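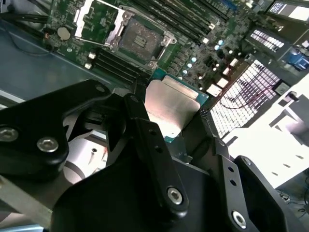 A processor held over a green server motherboard.

Women in Stirnar will be able to register a business in their own name without a male relative's signature under a rule change published on Thu 16 September. The change removes a clause that had stood in the province's commercial code for 33 years.

Until now a woman opening a shop, a workshop or an office had to bring a father, husband or brother to the registry to sign as guarantor. Widows could apply for an exemption, but the wait was often long and many gave up. The registry in Ağca received 337 exemption requests last year and approved 140 of them.

The provincial council voted for the change in July after two failed attempts. Religious scholars on the council's advisory panel had opposed the earlier drafts. This time the panel issued a short opinion saying that the guarantor rule was a matter of custom and had no basis in religious law. That cleared the way for the vote.
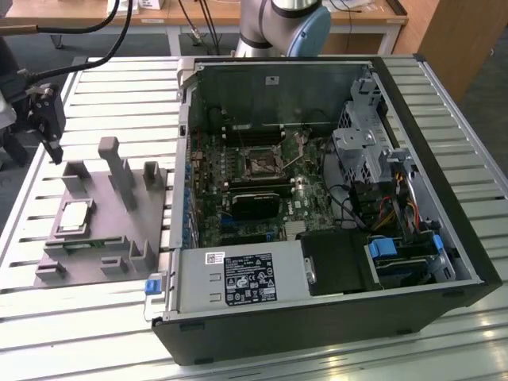
Lowri Vaughan, who follows family and property law in the region for the Plulgate Center, said the opinion matters more than the vote. "Councils change their minds," she said. "A written ruling from the scholars is much harder to take back."

Not everyone is satisfied. The new rule covers registration only. Banks may still ask for a male co-signer on loans, and most of them do. Landlords are also free to set their own terms – in the older market districts of Gistano, many refuse to lease to women at all. A separate bill on bank lending has been promised but has no date.

Applications under the new rule open in 7 days at the main registry in Ağca and at the branch office in Gistano. Applicants need an identity card and proof of address. Exemption requests already filed will be treated as ordinary applications, and the fees paid on them will carry over.

Mali Voyle will report on the lending bill in our next issue.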